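**Software notes from the Akgül folding group**

Since the last newsletter we worked mostly on one question: how does the program know where a sweater ends and a bedspread begins? It sounds like a small question. For our folding software it decides nearly everything, because the planner can only choose a grasp point after the garment has a clean outline.

Our old outline step, which Yiğit Karaca wrote in December, used colour first and edges second. On a plain table this was fine. On a printed cover it made many mistakes, and the worst ones came with striped knitwear. The program took a dark stripe for the end of the garment and a dark line on the cover for a new sleeve. When we looked through the results together, we found plans that tried to fold a piece of bedspread into the sweater with great confidence.

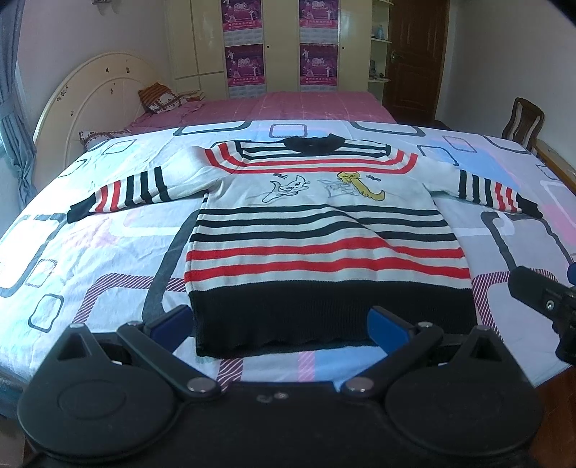
*Striped child's sweater on a printed bedspread, seen from the gripper.*

The new version, which we call Starura 2 inside the group, does not ask about colour at the beginning. It first looks for the parts a sweater should have: collar, two cuffs and hem. On a sweater like this one all of them are black, and the collar and hem are ribbed, so they make good anchors. Then the program draws the shortest reasonable outline that joins them, and only after that it checks the outline against the edges in the view. A stripe that crosses the body from side to side is now treated as part of the knit. Before, it could cut the garment in two.

Maribeth Ignacio prepared the test set, which has 3,336 views of knitted tops on different covers. She also marked the corner points by hand in 1,000 of them, and we are very grateful for her patience. On these marked views the older program placed the hem corners correctly in 61 of each 100 cases – the new one does it in 80.

There is a price. One outline used to need 22 milliseconds and now it needs 36. Mostafa Hamdy thinks we can win back half of this by running the cuff search at lower resolution, and he will try it in the next version. The controller can wait that long without trouble while the gripper is not moving, but during the approach we still use the light tracker from the old version.

The hem remains our hardest part. When the gripper comes near, its own fingers and housings cover some of the hem, and the program has to guess the part it can not see. We now give it a fixed mask of the tool, so that black housing beside black ribbing is not joined into one shape. The mask must be made again if the finger pads are changed. Please do not skip this, even if the new pads look the same as the old ones.

A second problem is the drawing on the chest. Figures with tails and pointed parts have strong edges, and the fold planner liked to put its fold line along them. Eylül Çınar added a rule that edges fully inside the outline may not attract a fold line. It is a simple rule, and it was accepted after one review.
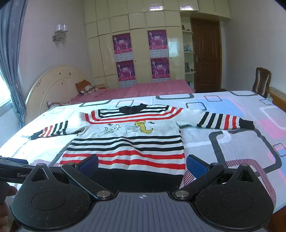 **TOOLING**

The viewer, Cistari, has three changes this time:

- Outline, anchors and planned folds can be switched on and off separately.
- Strong daylight areas are now marked in grey, so you can see where the program has little information to use.
- Anchor points can be dragged with the mouse and saved back to the test set.

Settings files from the older viewer will open, but the colours of the layers are lost and you must choose them again.

Cengiz Tokgöz is collecting cases where the left and right sleeve are exchanged. This happens when the garment lies with the hem away from the tool, and we do not yet have enough views of this kind. If you have some, please put them in the shared Jollano folder and write the type of garment in the file name.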